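2019年11月9日

ウイスキーの小瓶が届いた話と、瓶を並べる棚の話

こんばんは。土曜の夜です。もう一杯目に口をつけてしまったので、文章が途中でゆるくなったらすみません(いつもゆるいですけど)。

先週の予告で「次はラムの話を書きます」と言ったんですが、予定変更です。頼んでいたウイスキーの小瓶セットがやっと届いたので、今日はそっちを書きます。ラム派のみなさん、もうちょっと待ってください。ラムは逃げません、たぶん。

届いたのはHeltulis(ヘルトゥリス)という小さな瓶詰め業者のセットで、4本入り。蒸溜所から樽を買ってきて自分たちの名前で詰めて売る、いわゆるボトラーズというやつです。わたしがここを知ったのは、エストニアに住んでいるHeino Uiboさんのメールマガジンでした。Heinoさんは本業が船の部品関係らしいのに、毎月びっしりウイスキーの感想を送ってくる人で、英語がまたいい感じにぶっきらぼうなんですよね。「甘い。次の日も甘い。以上」みたいな回もあります。わたしはあれが大好きで、届くと昼休みに読んでいます。

そのHeinoさんが今年の春に珍しく長文で褒めていたのがHeltulisの小瓶でした。で、まんまと注文。1本が100ミリリットルなので、ちびちび飲めば一本で四晩くらい楽しめます。わたしはちびちびが苦手なので二晩ですけど。

さて、一本目。ラベルには樽番号と度数だけ書いてあって、蒸溜所の名前がないんです。「島のどこか」としか書いていない。こういうの、昔は不親切だなあと思っていたんですが、最近は楽しくなってきました。名前を見てしまうと、どうしても名前の味がするじゃないですか。有名どころの名前が書いてあったら、わたしの舌なんかあっさりそっちに寄っていきます。

グラスに注いで、まず香り。最初はりんごの皮。それから焚き火をした翌朝の上着みたいな匂い(伝わりますか、これ)。口に入れると思ったよりずっと柔らかくて、あとから塩気がじわっと来ます。加水は数滴でじゅうぶん。調子に乗ってスポイトで多めに入れたら急に薄いお茶みたいになってしまって、ちょっと泣きました。せっかくの一杯を!

二本目はシェリー樽。色がもう濃い。紅茶を出しすぎたみたいな色です。干しぶどうと、古い本棚と、あとなぜか醤油。醤油って言うとびっくりされるんですけど、シェリー樽のウイスキーってたまに醤油っぽくないですか? 同意してくれる人がまわりにいないので、コメント欄でぜひお願いします。去年の忘年会で同じことを言ったら、席が一気に静かになったのを覚えています。

これは夕飯のあとに、バターをたっぷり塗ったパンと合わせてみました。ウイスキーのおつまみというとチョコとかナッツとか燻製チーズとかが定番ですけど、わたしは断然パン派です。焼いたパンの端っこの、ちょっと苦いところ。あれをかじってから濃いめのシェリー樽を一口やると、口の中でプリンの底みたいになります。カラメルのところですね。塩の入ったバターだとなお良し。

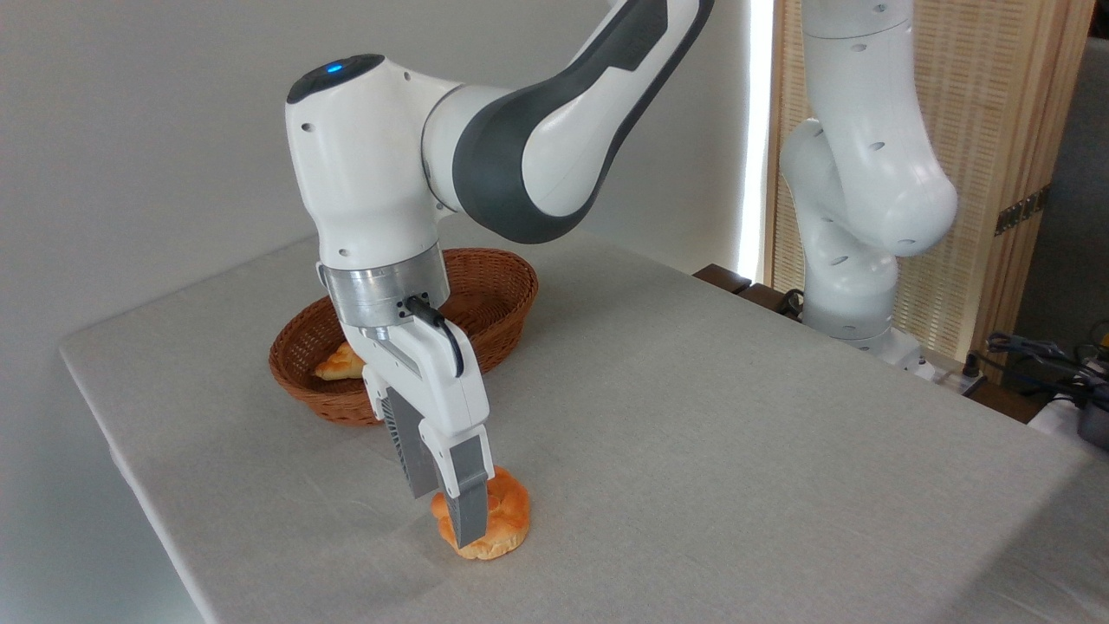
それで三本目なんですが、実はまだ開けていません。バーボン樽で熟成したあとにInsaurraldeというワイナリーの赤ワイン樽に移した、と説明書きにあって、これがまた想像がつかないんですよ。赤ワイン樽で仕上げたものって、当たると苺ジャムみたいでとても幸せなんですが、外れると渋くて、舌の横がきゅーっとなります。過去にだいぶ外しているので慎重になっています。体調のいい日に、鼻が通っているときに開けたい。いまちょっと鼻風邪気味なんです。

四本目はGuvoという名前の、グレーンウイスキー。とうもろこし主体だそうです。こっちは昨日、鼻風邪なのにうっかり開けました(慎重とは)。感想はですね、バニラアイス! もう、それだけ。鼻が詰まっていてもわかるバニラアイス。きちんとした感想は治ってから書き足します。半分残してあります。えらい。

ところで、前から言っている瓶の置き場所問題です。

うちの瓶は長いこと、台所の食器棚の上に置いていました。これがよくない。ウイスキーは日光と温度の変化が苦手なのに、台所は西日が入るし、煮物をすればむわっとするしで、瓶にとっては過酷な環境です。去年の夏に開けたお気に入りのハイランドが、秋に飲んだらなんだか気の抜けた味になっていて、あれはこたえました。残りは全部ハイボールにしました。ハイボールにしたらおいしかったので、まあ、いいんですけど。

それで廊下の物入れを片付けて、そこを瓶の部屋にすることにしたんです。部屋というか、棚です。棚板を一枚買い足しただけです。でも気持ちの上では貯蔵庫です。夫には「廊下の蔵」と呼ばせています。

並べ方は悩みに悩みました。最初は産地別にしたんですけど、そうするとアイラの段だけぎゅうぎゅうで、ローランドの段がすかすか。自分の好みの偏りをつきつけられて、これはこれで恥ずかしい。次に開封済みと未開封で分けたら、開封済みの段がぎゅうぎゅうになって、もっと恥ずかしい。最終的に「今飲むもの」と「まだ我慢するもの」に分けました。我慢するほうは奥です。手前にあると、我慢しないので。

瓶は必ず立てて置いてくださいね。ワインみたいに寝かせると、度数の高いお酒がずっとコルクに触れて、コルクがぼろぼろになることがあります。わたしは昔、これを知らずに格好いいからという理由で寝かせていて、開けたときにコルクが首のところで折れました。茶こしでこして飲みました。味は、うーん、コルクでした。

それから残り少なくなった瓶の話。瓶の中の空気が多くなると味が変わりやすいので、三分の一を切ったら小さい瓶に移すのがいいとよく言われます。わたしもやってみました。やってみたんですが、移した小瓶に何を入れたか書くのを忘れて、いま廊下の蔵に正体不明の琥珀色が二本あります。たぶん片方はスペイサイド。もう片方はまったくわかりません。Heltulisの真似をして「どこか」と書いたシールを貼っておきました。

そうそう、帳面の話もさせてください。わたしは飲んだものを全部ノートにつけていて、先日とうとう248本目になりました。ぱちぱちぱち。もちろん全部買ったわけではなくて、バーで飲んだ一杯も試飲会の一口も入れての数です。一本目のページを見返したら「おいしい。けむい」としか書いていなくて、Heinoさんのことを笑えないなと思いました。でもその「けむい」の字がやけに大きくて、当時のわたしがどれだけ驚いたかはちゃんと伝わってくるんですよね。

ノートをアプリにしたら、という声を何人かからもらいました。実際、Taltolixという記録用のアプリも入れてみたんです。ラベルの写真を貼れるし、検索もできるし、便利は便利。ただ、飲みながら小さい画面に文字を打つのが面倒で、三杯目あたりから誤字がひどいことになります。「洋梨」と書いたつもりが「用なし」になっていた日は、自分で読んで落ち込みました。結局、紙に戻りました。ペンは太めが好きです。

試飲会といえば、駅前の酒屋さんが年明けの1月にまた会をやるそうです。参加費はひとりグラス14杯分の券つきで、と聞いて耳を疑いました。もちろん一杯はほんの少しずつですし、全部飲まなくてもいいんですけど、それにしても多い。前回わたしは途中で完全に味がわからなくなって、最後のほうのメモが「あたたかい」「まるい」「椅子がいい」になっていました。今回は水をたくさん飲む、お腹に何か入れていく、椅子の感想は書かない。この方針で臨みます。

行く予定の方がいたら、ぜひ声をかけてください。たぶん隅っこで太いペンのノートを広げているのがわたしです。話しかけられると最初はかなり挙動不審になりますけど、ピートの話になるとすぐ元気になります。

あと、前回の記事にコメントをくださった方へ。「初めての一本は何がいいですか」というご質問、お返事が遅くなってごめんなさい。いきなり大きい瓶を買うより、まずは近所のバーで三種類くらい、少なめで出してもらうのがおすすめです。「甘いの」「けむいの」「そのあいだ」と言えば、たいてい喜んで選んでくれます。わたしは最初に背伸びして、いちばんけむいのをフルボトルで買ってしまって、減るまでに一年かかりました。いまは好物なんですけどね、その銘柄。人の舌って変わるものです。

ハイボールの割り方についてもご質問がありました。うちは濃いめで、氷はグラスいっぱい、炭酸はきんきんに冷やして、混ぜるのは一回だけです。レモンは入れたり入れなかったり。さっき書いた気の抜けたハイランドには、入れました。

さて、グラスが空になってしまいました。二杯目は醤油のほうにします。

次回はこんどこそラムを書きます。三本目の赤ワイン樽を先に開けてしまったら、そっちになるかもしれません。鼻しだいです。

おやすみなさい。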